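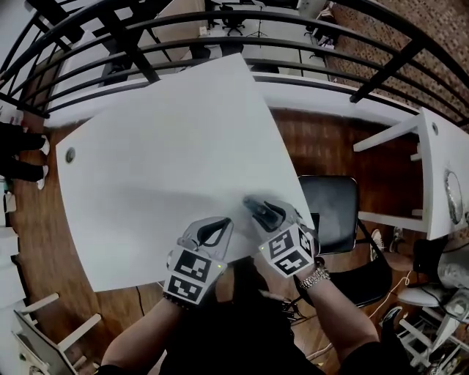

Chapter 5
Sharing a Bill, Sharing a Cake: Getting Started with Ratios

I put off writing this chapter for ages, I'll admit. Ratios gave me grief at school, and I only made friends with them when I started mixing my own cordial in the kitchen (one part syrup to five parts water, and don't let my kids tell you otherwise).

A ratio compares one amount with another. Say you and a mate buy a box of mangoes for $19 – you take three of every five, and she takes the rest. We write that as 3:2. Your share of the bill ought to follow the same pattern, so you'd pay $11.40 and she'd pay $7.60. Have a go at checking that before you read on!

Order matters a great deal. Swap 3:2 around to 2:3 and suddenly your mate has most of the fruit. I still write the names over the numbers, every single time.
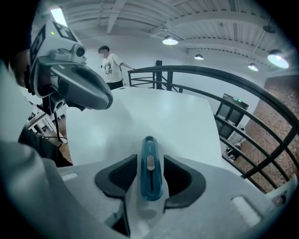 Zuzana Trnka wrote to me after the first edition to say her class kept mixing up ratios and fractions, and could I please put the two side by side much earlier? Fair enough. In 3:2 there are five parts altogether, so your fraction is three fifths and hers is two fifths. We'll do plenty more of these in Section 5.1, starting with colours of paint.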